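Cusness workshop lets neighbors teach a robot by remote control

Folks in Cusness who have always wondered what it feels like to run a robot got their chance this month, and a good many of them stayed well past supper to keep trying. The Hitness project, which has been collecting demonstrations of ordinary household chores since August, opened its practice room to the public and let anyone over twelve sit down at the controls.

Visitors worked in a simulated kitchen on a computer, steering a two-fingered gripper with a small handheld controller while the program kept a record of every move. Gerrit Naidoo, who looks after the sessions, said the group had 2,676 demonstrations saved before the doors opened and was hoping for 200 more from the visitors (they got them, with a few to spare!).

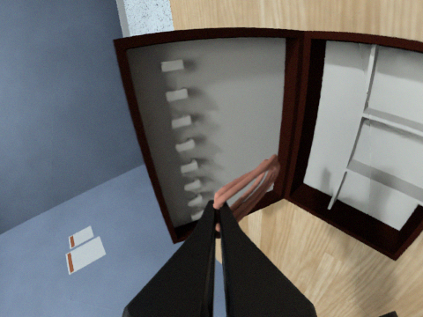
Does a person need any experience with robots to give a useful demonstration? Most people don't, and a short practice run is usually enough to get the feel of closing the fingers and moving the arm slowly.

Karabo Ndlovu drove over from Dandwood with her two sons and ended up taking more turns than either of them. "I kept wanting to reach out and grab the thing myself," she said, laughing. "You have to slow way down and think about how your own hand does it, and I don't believe I had ever thought about my own hand before in my life."

Her older boy had an easier time of it, she added, and was kind enough to mention it only twice on the way home.

Naidoo said the slips and second tries are kept too, marked separately, so that the people training the robot can decide later what to do with them. Flynn Rakena, who wrote the practice lesson, is now working on a shorter version for the younger visitors, with bigger targets and a gentler pace.

The next open session will be held at the Fourie building on 07/05/2021. There is room for 39 people, and names can be left at the front desk.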